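Tidying robots still slow on the simple stuff, Drilden trial figures show

Technology
December
4 min read

A machine that can put your bowls away is on sale next year, if you believe the brochures. The numbers released this month by Drilden, which has spent the autumn testing shelf-tidying arms in mock kitchens and one working shop, suggest that anyone with a full sink should keep their rubber gloves.

The firm logged 3,519 attempts at everyday jobs: taking a bowl off a shelf, putting it back on a different one, moving fruit, straightening packets, emptying a rack. It counts 564 of those as failures. That sounds respectable until you read the notes at the back, where a job is marked as done if the object ends up "on or near" the right shelf within the time allowed. Near is doing a lot of work in that sentence. A mug on the floor beside a cupboard is near the cupboard.

A further 367 attempts were stopped by a member of staff before the arm could finish, and these are left out of the failures altogether. Drilden says they were halted for safety and tell us nothing about skill. Most people who have paid for a cleaner would take a different view of a job that somebody else had to step in and stop.

Then there is speed. The company does not give an average time per item, and it did not provide one when asked. Its own promotional film runs at four times normal speed, with a small note in the corner saying so. A child told to clear the table before tea would be sent back to do it properly at that rate, and the child can also carry two things at once.

Drilden is hardly alone in this. Yazdani, which makes the software used in the trial, promised a "whole home" helper three years ago and has since narrowed that to kitchens, then to open shelves. Cupboards with doors are now described as a later stage. So are drawers, anything wet, anything in a bag, and lids.

The shop-floor half of the trial took place at Varkenik, a homeware discount store, where the arms were asked to restock a single aisle overnight. Staff came in at six each morning to check the results. According to the report, the arms coped well with boxed goods of one size and badly with almost everything else, glassware in particular. The store has not ordered any. A spokesman said it was "keeping an eye on the field", a phrase that costs nothing.

Supporters say the hard part is already solved and the rest is practice. There is something in that. Five years ago a loose apple was enough to defeat most of these systems, and now they will at least make a decent try at one. White shelving with wide open squares, good light and very little on it is where they do best, and it is where nearly all the testing happens.

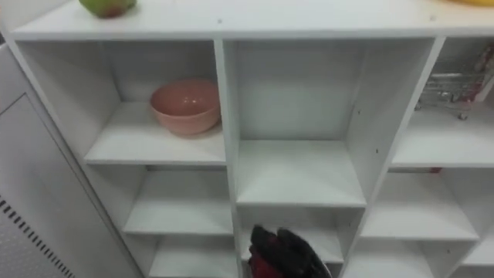 Vinau, which runs a rival programme, said by email that open shelving was a fair place to begin and that critics were asking for a finished product from a research field. It added that its own arms had been tried in lived-in homes, though it would not say how many or for how long, and that results would be published when they were ready.

Fair enough, but Drilden is taking deposits. Its order page went live the same afternoon as the report, and the small print says the arm is meant for "compatible storage", with a list of compatible storage to follow. Buyers are also asked to leave clear space between items and to keep pets out of the room while it works.

A second round of tests is planned for the spring. The company says it will include stacked plates. It has not yet decided whether staff will again be allowed to step in, or how those attempts will be counted if they do.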